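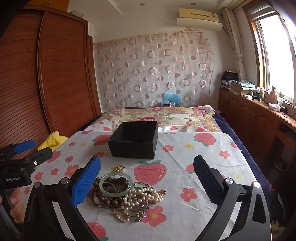 CULLOW, Jul 22, 2019

Product Review: Sekalov Pad Set 2 for Hand-Held Grippers
Trundlow Equipment Assessment Office

Rating: Not recommended for delicate items in its present form

The Sekalov Pad Set 2 is a replacement pad kit for two-jaw grippers operated by hand. It is sold to groups that record manual tasks for later use in training robot arms. Each set contains a blue textured pad, a black ribbed pad, adhesive backing sheets and a printed card of instructions. The office purchased the kit at the ordinary price and had no contact with the manufacturer before testing was complete.

Testing was carried out in furnished rooms and not at a bench, as most buyers of this kit work in homes. The principal task was the sorting of mixed jewelry from a printed cloth into an open black box. Pearl strands, a pale green bangle and large dark brown beads were handled together. Thin cords run through the lower part of such a pile, and a pad that grips well on a bead may behave quite differently on a cord.

Grip and Handling

The blue pad performed well on smooth, rounded objects. The bangle could be lifted from the beads with light pressure and did not turn in the jaws. Wayne MacDonald, who led the handling trials, noted that the ribbed pad gave a clear sense of when contact had been made. Small pieces were harder. A gold ring with a pearl-like bead could be picked up only when the jaws approached at a low angle, and several attempts ended with the ring pushed along the cloth.

Fabric was picked up along with the item on a number of occasions. Operators should keep the cloth as flat as they can and close the jaws slowly.

The Fault

The rating above follows from a single fault. During the 54 trials of the main task, the lower corner of the blue pad came away from its jaw in 10. The separation was narrow and was not noticed at the time by the operator in most cases. A thin cord or a strand can slide into the opening and become wedged between pad and metal. When the jaw is then raised, the load passes to the trapped strand alone.

In two trials a strand was pulled hard enough to break, and pearls were scattered across the bed and onto the floor. No person was hurt. The office nevertheless treats the matter as a safety concern. Loose pearls on a hard floor are a slipping hazard, and the operator's first response in one case was to reach between the open jaws with the free hand.

Dalibor Kolář examined the pads after the trials ended. He found the adhesive to be thinnest at the corner where the load is greatest - a weakness of the backing sheet, in his opinion, and independent of the gripper to which it is fitted. The black ribbed pad did not come loose at any point. A second set, bought in May from a different seller, showed the same fault after almost an hour of use.

The instruction card advises the user to press the pad firmly and wait before use. This was done in all trials. The card does not mention inspection, and it gives no interval for replacement.

Advice to Present Owners

Owners who intend to keep the set in service should run a fingernail along the full edge of the blue pad before each session, with the jaws open and the gripper at rest. A pad that lifts at any corner should be removed and discarded. Pressing it back into place did not hold in our trials.

Strung items should not be handled with this set. If a strand becomes caught, lower the jaw until the strand is slack, set the gripper down, and free the strand by hand from the side.

Response and Further Testing

The office sent its findings to Sekalov together with one of the failed pads. The company has acknowledged receipt and has stated that a revised backing sheet is under review. No date has been given. The Sandhu screw-mounted pads, which use no adhesive, are now being tested on the same task, and a separate review will be issued.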